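Piroska Gál had driven a bookmobile for 408 days when she finally stopped getting lost, and she laughs about it over a second cup of coffee. "I'd end up in somebody's yard, and they'd come out and borrow a mystery anyway," she says.

Her van, which the children named Policarpio, carries 2901 books and makes three stops before lunch. Large print goes fastest – then cookbooks, then anything with a horse in it. 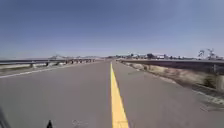

Two lanes and a solid yellow line.

"I do my thinking between stops," she says, and reaches for the sugar.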